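Modwood, sala de pruebas de la planta baja
Lista de comprobación del robot de dos brazos, con comentarios
Fecha: 11/01/2021
Revisa: Ljubica Berisha
Horómetro al empezar: 3.044 h

Uso la plantilla de Rivadeneira porque es la que hay. Sigo pensando que la mitad de las casillas están redactadas para que se puedan marcar sin levantarse de la silla. Donde pone "verificar" he anotado lo que hice, y donde no hice nada también lo pongo.

1. PARADA Y ENERGÍA

1.1 Seta de emergencia del puesto de mando. CONFORME
Pulsada con los brazos en reposo y con los brazos en movimiento lento. Se detiene en los dos casos. La plantilla solo pide el primero, que es el que menos me interesa.

1.2 Seta de emergencia de la base. CONFORME CON RESERVA
Corta, pero hay que girarla dos veces para rearmar. La revisión anterior dice "funcionamiento normal". Será normal para quien lo escribió. Pido recambio.

1.3 Rearme voluntario tras parada. CONFORME
No arranca solo. Repetido tres veces.

1.4 Cable de alimentación y alivio de tracción. CONFORME
Sin cortes. La canaleta que cruza la moqueta se ha despegado en un extremo y la he vuelto a fijar con cinta, con lo cual dentro de un mes estará otra vez suelta. Hay que atornillarla o cambiar el recorrido.

2. BASE Y SUELO

2.1 Frenos de las ruedas. CONFORME
Los cuatro retienen al empujar con la mano. Nadie ha definido con cuánta fuerza hay que empujar, así que el resultado vale lo que vale.

2.2 Estabilidad con los brazos extendidos hacia abajo. CONFORME CON RESERVA
Sobre suelo duro no tengo nada que objetar. Sobre moqueta la base cede un poco cuando los dos brazos bajan a la vez por el mismo lado. El manual de integración de Esetari da por supuesto un suelo rígido y despacha el asunto en una línea.

2.3 Limpieza de la zona. CONFORME
Aspirar antes de cada sesión a ras de suelo, no después. Las pelusas acaban en las guías de los dedos.

3. BRAZOS

3.1 Holgura en muñeca izquierda. CONFORME
3.2 Holgura en muñeca derecha. NO CONFORME
Se nota con la mano, sin instrumento. Me dicen que "siempre ha sido así". Puede ser, pero en ningún parte anterior consta una medida, de modo que no hay manera de saber si va a peor. Queda abierto hasta que alguien la mida y la escriba.

3.3 Tornillería de las bridas. CONFORME
Reapretada con dinamométrica. Las marcas de pintura de dos tornillos no coincidían antes de reapretar — o se aflojaron, o quien los marcó los marcó torcidos. He borrado las marcas y las he hecho de nuevo.

3.4 Mazos de cables en codo y muñeca. CONFORME CON RESERVA
El del brazo derecho roza la carcasa al girar hacia fuera. Brida movida hacia atrás. Mirar otra vez cuando el horómetro haya sumado 40 h.

3.5 Altura mínima programada sobre el suelo. NO SE PUEDE CERRAR
El límite está puesto y el programa lo respeta. Lo que no me creo es la referencia: se tomó sin la moqueta y después no se ha repetido. Hasta entonces, trabajos a ras de suelo solo en velocidad reducida y con una persona en la seta.

4. PINZAS

4.1 Apertura y cierre completos. CONFORME
Ciclo de 227 cierres en vacío con cada pinza, sin fallo registrado. En vacío, insisto. Una pinza que cierra bien sobre el aire no me dice gran cosa de lo que hará con una tela.

4.2 Fuerza de cierre. NO COMPROBADO
El dinamómetro está en Findik desde hace semanas y no ha vuelto. En la hoja anterior esta casilla aparece marcada como conforme. Me gustaría saber con qué aparato.

4.3 Desgaste de los dedos. CONFORME
Sin rebabas. Pasar un trapo de algodón por el borde: si engancha, hay que repasar.

4.4 Juego de dedos montado y juego declarado en el programa. CONFORME
Coinciden. No es la primera vez que no coinciden, así que esta casilla la quiero obligatoria y al principio de la hoja, donde se vea.

5. CÁMARAS DE MUÑECA

5.1 Fijación del soporte. CONFORME
5.2 Limpieza de la óptica. CONFORME
Paño seco. Quien use el limpiador de pantallas, que firme.

5.3 Calibración. CONFORME CON RESERVA
El programa da un visto verde. El visto verde sale también si se tapa media plantilla de calibración con la mano; lo he probado. Guardar siempre el número además del color.

5.4 Pinzas y brazos dentro del campo de visión. CONFORME CON RESERVA
Que se vea parte de la pinza es lo previsto. Otra cosa es que el propio brazo tape la pieza en la postura baja, y eso la calibración no lo detecta, porque se hace con los brazos en alto. Comprobarlo en la postura de trabajo, con la pieza puesta.

5.5 Espacio libre en el disco de registro. CONFORME
Archivo de prueba 648 grabado y abierto después en otro equipo. Abrirlo en el mismo equipo no demuestra nada.

6. ENSAYO CON PIEZA BLANDA

6.1 Pieza: tela negra con herrajes metálicos de puntera negra.
6.2 Aproximación a velocidad reducida, una persona en la seta. HECHO
6.3 Brazo sin contacto con muebles ni patas. REPETIR EN CADA MONTAJE
El modelo de colisión contiene el mueble como una caja lisa. Las patas y los travesaños no figuran, y son lo primero con lo que se tropieza trabajando abajo.
6.4 Herrajes identificables desde la cámara de muñeca. CONFORME CON RESERVA
No basta con que se vea "algo metálico". Hay que poder distinguir un herraje del contiguo, y el que queda junto al brazo suele ser el problema. Propongo que el criterio sea ver entera la pieza que se va a agarrar; si queda medio tapada, se cambia la postura antes de cerrar la pinza.

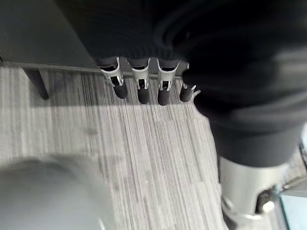
Hasta que el criterio esté escrito en la plantilla, 6.4 no pasa de la reserva, por mucho que el ensayo se dé por bueno. Quedan pendientes 3.2, 3.5 y 4.2. La próxima revisión completa está puesta para junio y me parece tarde; la muñeca derecha hay que medirla antes.

L. Berisha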